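Search this site Enter keywords Go

About Rilard

Most 'about us' pages tell you the firm is passionate. We sell and fit utility sinks, and we doubt anyone is passionate about those. What we can say is that Rilard opened in 2000, has two fitters and a workshop in Skilenau, and still answers its own phone.

We started out repairing other people's work. A lot of it had been sold as "lifetime" this and "easy clean" that, and we have never found out whose lifetime was meant. So we don't use those words. If a basin chips, we say so before you pay for it -- and if your old one will do another few years, we'll tell you to keep it.
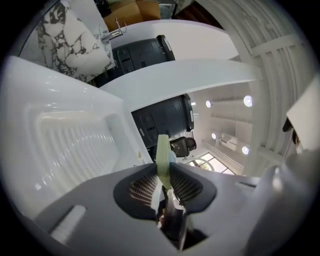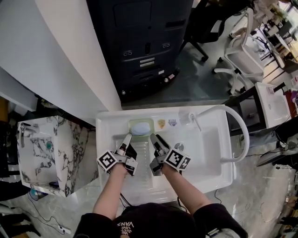
White sink with a ribbed basin.

Ribbed basins are back in fashion, or so the trade magazines claim. Our customers in Grorau never stopped using theirs. Whether the ribs get a collar any cleaner than a machine does, we wouldn't like to swear.

We cover Skilenau, Grorau and the villages up to 62 miles out. Past that the petrol costs more than the job. Visits are booked in 4 hour slots, and yes, we know that is a long time to wait in.

We were asked to join the Dinu quality scheme in May. We read the form twice and couldn't see what it checked, so there is no badge on our van.

Page last changed 07/07/2024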